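Kaewmanee
4/17/22

1/ Thread on single-button enclosures. We are building 300 start stations for the Skedness conveyor retrofit and I have had three people ask for the bench notes. Posting them once so I can link to them.

2/ The station is one momentary pushbutton in one small box. Green button, orange lid, black base. One normally open contact. No pilot light, no legend plate. The site in Flalville applies its own labels.

3/ Order of work: sort the parts, check the hole, separate the block, mount the head, refit the block, wire, test, close. Most rework we get comes from people wiring first and then finding that the head has to come off again.

4/ Check the hole before anything else. Run a finger around the inside edge. A burr of molding flash is enough to tilt the seal, and a tilted seal still looks fine from the front. Trim with a deburring tool. Do not use a step drill, it opens the hole and then the lid is scrap.

5/ The switch arrives assembled: contact block, collar, button head. It does not go through the hole like that. Block off, collar off, head in from the front, collar on from the back. Bag the collars if you are doing a tray at a time. They roll.

6/ Seal goes between the head and the front of the lid. It has happened more than once that the seal stayed behind in the bag. If the head turns by hand after the collar is snug, look there first.

7/ Collar torque: follow the sheet in your box, not a number from a thread. Ours came with two revisions of the sheet and they disagree. Drutmont confirmed the later one applies. Check the date in the footer.

8/ Orientation. The terminals should face the cable entry. On a round green button with no marking the front gives you no clue, so the block sets the orientation. Turn the head before tightening. Turning it afterward drags the seal.

9/ Wiring. Strip to the gauge on the block, ferrule on stranded, both screws down, tug test on each conductor. Leave enough slack to open the lid and lay it flat beside the base. Too much slack and the cable ends up under the block when you close.

10/ Test before closing. Meter across the terminals, press, release, press again. Then push off center, near the rim of the cap. A head that sticks on an off-center push usually has a collar fitted crooked.

11/ Lid screws: four, at the corners. Start all of them by hand, then tighten on the diagonal. Plastic lid, so stop when the gasket is compressed. No impact driver. We lost a few lids in October that way and the cracks ran out from the corner holes.

12/ Count so far: 189 closed and tested, out of a first delivery of 200. The remainder of that delivery is waiting on cable glands. The second delivery has no date.

13/ Question from yesterday: can you use a yellow lid where orange is out of stock? Mechanically yes, same base. On this job no. The drawing says orange and the inspector reads the drawing.

14/ Other question: why not buy them preassembled. We priced it. The preassembled version comes with a closed block on a different terminal layout, and every one would have to be opened to change it.

15/ Storage. Lids stacked face to face with paper between them. The smooth face picks up scuffs from screw heads, and a scuffed face gets rejected at Flalville even when the station works.

16/ Cap color is worth a second look under bench lighting. We had black caps mixed into one bag of green and two got as far as the test step. Sort by the window.
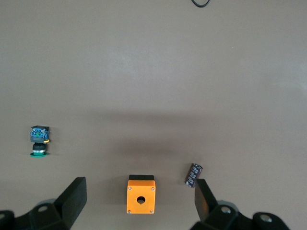
Kaewmanee
Panel bench technician, Drutmont

17/ Lid on its black base, screws in the corners, hole still open. Switch beside it with the green end down and the block still attached, so step 5 comes next. The blue housing lets you see the terminal screws without opening anything, useful when you are setting orientation. Gland notes when the glands get here.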